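Visitor Demonstration Guide: Two-Arm Simulated Bench
Resine Automation Centre, Wurnley
Section 4: Preparing and running the open day session
Issued 12 August 2018. Replaces the sheet used at the May open day.

4.1 Scope

This section is for presenters who run the simulated bench in the Enau Room. It covers starting the session, choosing the views shown to visitors and closing down. Work on the physical arms is covered in Section 6 and is not open to the public.

Questions on the content of the demonstration should be sent to Mechthild Kaufmann. Faults with the display or the control desk should be reported to Chang-ho Yook.

4.2 Before visitors are admitted

1. Switch on the control desk and the wall display. Wait until both show the Resine start page.

2. Sign in with the presenter account. Do not use a staff account during public hours.

3. Open the Yoo scene library and select the open day set.

4. Check that both arms respond to the pause key. If either arm continues to move, end the session and start again from step 2.

5. Place the rope barrier in front of the desk. The room is limited to 22 visitors at a time, including children.

Note: The simulated scenes are shown almost entirely in grey. This is the normal setting and the display should not be adjusted.

4.3 Showing the work

6. Start with the bench views, in which an arm can be seen at each side of the table. Allow visitors time to find both grippers before speaking.

7. Change to the close views, looking past the gripper fingers to the parts. Explain that the same task looks very different from this position, and that large parts may be hidden behind a finger.

8. Pause the scene whenever a visitor asks a question. Resume only when the answer has been given.

Views from the open day set, bench views first, then close views: 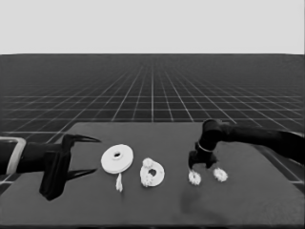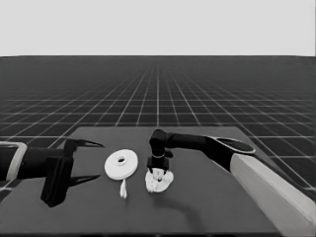
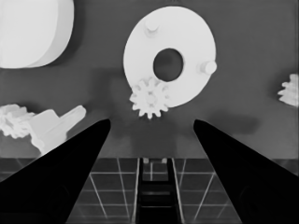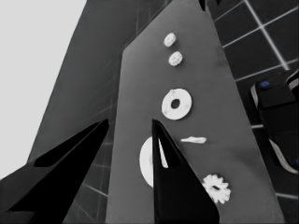
9. Invite one visitor to the desk. Explain the pause key and the open and close keys for the gripper before handing over the controls.

10. Limit each turn to 2 minutes. Where a school party is present, the teacher decides the order of turns.

Caution: Visitors must not be given the presenter password. The presenter remains beside the desk for the whole of each turn.

Note: Gears and other small parts are difficult to pick up, and a first attempt will often fail. Visitors who would like an easier task should be offered the cloth scene.

4.4 Resetting between groups

11. Press and hold the reset key until the parts return to their starting places. If a part is missing from the table after a reset, reload the scene from the library.

12. Set the arm speed to 77 per cent. The full setting of 100 per cent is reserved for staff use.

13. Enter the size of the group in the visitor book before admitting the next one.

4.5 Closing down

14. Save the session log under the presenter's initials.

15. Sign out of the presenter account, then switch off the wall display and the control desk in that order.

16. Return the room key to the Wurnley reception desk.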